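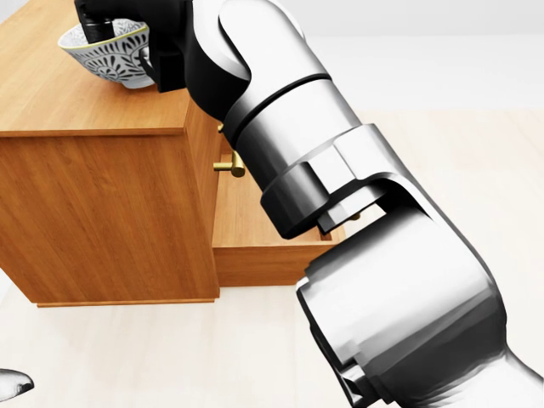

Comparing grippers before the hardware arrives: an interview with the manipulation evaluation lead at Pralska

The evaluation group at Pralska spent the spring testing two parallel grippers, known within the group by their project names Sika and Ultow, on a set of household tasks carried out in simulation. The work is intended to inform a purchase for the physical laboratory later in the year. The group's lead spoke to this newsletter in May, shortly after the last set of trials had been completed.

The first question concerned the choice of tasks. The lead explained that the group had begun with a long list and had cut it down severely. "We wanted objects that people own and furniture that people use," the lead said. "A bowl on top of a cabinet with a drawer open is a very ordinary arrangement. For an arm it is awkward. The drawer takes away floor space on one side, and the wrist has to come over it without touching the front panel."

Bowls received particular attention. A gripper may approach a bowl from above with its fingers inside, or it may take hold of the rim with one finger on either side of the wall. According to the lead, the two approaches place quite different demands on the hand. "With the rim grasp you need narrow fingers and a good estimate of where the edge is. If the estimate is a few millimetres out, one finger lands on top of the rim and pushes the bowl down into the surface. The simulator reports a large contact force, and the trial is counted as a failure."

The group ran 1617 trials in all. Each gripper was tested with the same arm model, the same controller and the same starting positions. The lead was firm on this point. "Earlier comparisons of ours changed the controller between hands, and we could not say afterwards what we had measured. This time the controller was frozen before the first trial and it stayed frozen, even when we knew that one setting was poor."

Asked which gripper had performed better, the lead declined to name a single winner. Sika was stronger on bowls and cups, where its thinner fingertips could be placed with less clearance. Ultow was preferred for drawers. Its wider pads tolerated a small error in the position of the handle, and it was less likely to slip from a round knob during a pull. "If the laboratory only opened drawers, I would sign the order for Ultow today," the lead said. "It does not only open drawers."

The cameras proved to be a subject in themselves. The group compared four viewpoints, among them one fixed to the wrist and one set high and to the side of the work area. The wrist view was the most useful in the last part of an approach, but it lost sight of the bowl once the fingers had gone inside. The side view kept more of the furniture in sight, although the arm itself often covered the drawer. The lead reported that the group now uses both together and regards neither as sufficient alone.

The interview turned to the value of simulated results. The models of the furniture and the test software were prepared by Debnath, which also supplied the contact settings for ceramic and wood. The lead described these as reasonable but not beyond question. "Friction is the figure I trust least. A glazed bowl in a real kitchen may be greasy or dusty. Ours is always the same bowl. I would accept the order in which the grippers finished on most tasks. I would not accept the exact success rates, and we have asked colleagues not to quote them."

For that reason the report will be followed by a smaller physical study. Both grippers will be borrowed for about two weeks and fitted in turn to the laboratory's own arm. Only the bowl and drawer tasks will be repeated. The lead expects the change of hand to take up much of the first morning, as the wrist plate must be calibrated again each time.

The lead was asked, finally, whether the group would do anything differently. "We would record the failures in more detail. We stored whether a grasp had failed and at what step, but we did not always store the finger positions. Several hundred trials would have to be run again to recover that, and the machine time has already been given to another group."

The trial settings and task definitions are available to Pralska staff on request from the evaluation group.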